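Trellura microwave set — README

What's in here

Trellura is the name I gave to a pair of hand-held grippers I've been building on evenings and weekends, and this folder is the first set of recordings from them that I'm willing to let other people download. It's all one household chore: the microwave, its glass plate and the roller ring that goes under the plate. I wanted something with a door, something that has to be lined up by feel, and something slippery. The microwave gave me all of that for the price of a secondhand microwave.

Most of the building happened at Ondutton, the shared workshop I belong to, and the housings were printed on the big machine there (the one with the temperamental door latch, if you know the place, you know the one). I did the wiring at home on the kitchen counter, and I would not recommend that to anybody who also wants to eat dinner.

If you only want the data, skip down to "Files". If you're thinking of building a pair yourself, read the whole thing, and then read the bit about pads twice.

The short version of the numbers

Episodes: 429
Grippers per episode: 2 (left and right, always both)
Clips after cutting the episodes into single actions: 3848
Held-out episodes for testing: 56, already included in the 429
Tasks: open door, close door, ring in, ring out, plate in, plate out

The held-out ones are listed in heldout.txt. Please don't train on them and then send me a graph. I will be very happy for you for as long as it takes me to check, and then I'll be sad.

How the grippers are put together

Each one is a gray and white shell, held in the hand, with a wide-angle camera looking out over the fingers and a marker on top so an outside view can find it. The camera sits low and close, so a big piece of the housing is always in view. I tried masking that part out during training and it made things worse for me — my guess is the model was using the edges of the shell to work out where the fingers were. I left it all in. You can mask it yourself, there's a script called shell_mask.py and it takes one argument.

Trigger travel is logged as a number between zero and one, zero being fully closed. It isn't millimeters! I keep getting asked. There's a rough conversion table in calib/ but I made it with a ruler and a stack of playing cards, so treat it that way.

The batteries and the logger board are from my older project, Cellon, which was meant to be a bike computer and never became one. If you see the word Cellon in a header or a log line, that's why, and you can ignore it. I'll rename things when I get around to it (December, maybe).

Views

There are gripper views, and there's a view from above looking down at the hands and table. The round black border on the gripper views is the lens, and I haven't cropped or flattened it. Undistorting is up to you, the lens parameters are in calib/ next to the ruler table. Faces get pixelated before anything leaves my drive.
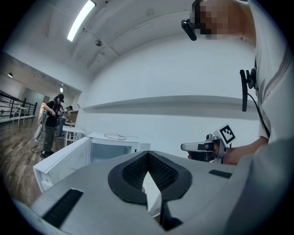
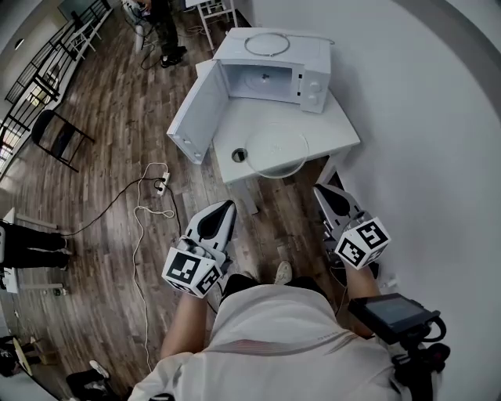
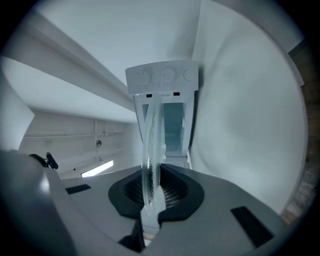 Stills from the set: gripper view with the microwave door open, view from above, gripper view with the glass disc between the fingers.

The plate

The plate deserves its own section because it ate most of my time. Clear glass is miserable. From the gripper camera you're mostly seeing the rim catch the light, plus whatever is behind it, bent. When the plate is held on edge you get a nice bright line and life is good. When it's flat on the white table it more or less goes away, and I've looked at plenty of clips where I only knew where it was from the way the person's hand was moving.

I thought about putting tape on the rim. A couple of people at Ondutton told me to put tape on the rim. I didn't, mainly out of stubbornness, but also I wanted the set to have a hard object in it that was hard for a normal reason. If you want easy mode, filter on task = ring_in and task = ring_out.

Grip labels for the plate come in two kinds, "edge" and "flat". Edge means it was picked up by the rim and carried upright. Flat means it was slid to the side of the table and taken from there. The labels were done by hand, by me, with coffee, and I went over the held-out ones a second time. The rest got one pass.

Pads

My first finger pads were hard plastic with grooves, and they were useless on glass. The second try was a soft rubber collar with mesh behind it, and I stayed with that. The collar gives a bit, so the plate settles into it, and you don't have to squeeze very hard.

Things I learned the slow way:

Wipe the pads with a damp cloth between sessions. Skin oil builds up quicker than you'd think.
Don't use the same glue I did for the mesh. It went stiff. The parts list now has a different one.
If one side of the collar sits higher than the other, the plate will lean, and every recording you make that day will lean too. Check it against a flat edge before you start.

That last one is the reason for the gap in the episode numbering. I threw out a whole evening.

Files

episodes/ has one folder per episode. Inside you'll find left.mp4, right.mp4, top.mp4 and log.csv.
clips.csv has start and end times for every single-action clip, with the task name and, for the plate, the grip label.
heldout.txt is the test list.
calib/ is lens parameters, marker sizes and the conversion table.
cad/ has the shell, the collar mold and the marker mounts. Print the mounts in white or the marker detection gets grumpy.
tools/ has the mask script, a viewer and a thing that checks whether your download is complete.

Times in log.csv are seconds from the start of that episode. The three videos are lined up to the log using a double squeeze of both triggers at the start, and I trimmed the squeeze off afterward. On a few episodes the top view drifts a frame or two by the end. I know about it. The fix is in the Arancibia branch (I name branches after whatever's on the shelf in front of me) and it'll get merged once I've tested it on something longer.

What it's good for, and what it isn't

I've used it to train a small policy that puts the ring in and closes the door, and it did that well enough that I did a little dance in the workshop. Plate in is shaky. Plate out I haven't gotten to work at all, and if you do, please write to me.

It's one microwave. It opens to the left, it has round dials, and a model trained only on this will be pretty confused by a door that opens downward or a push button. The room is white and evenly lit, too, so don't expect miracles in a dark kitchen. Nothing here involves food, heat or running the microwave, and I'd ask you to keep it that way for anything built from this set until you've thought hard about it.

License and thanks

The data is free for anybody to use for research or tinkering, just point back to this page. The CAD files are the same. If you sell a pair of these I'd like to hear about it, mostly out of curiosity.

Thanks to everybody at Ondutton who lent hands, table space and extension cords.

Changes

v2: added the grip labels, fixed the swapped left and right logs in the early door episodes (sorry!), new glue in the parts list.
v1: first upload.

To do: rename the Cellon headers, merge Arancibia, second microwave if I can find one cheap.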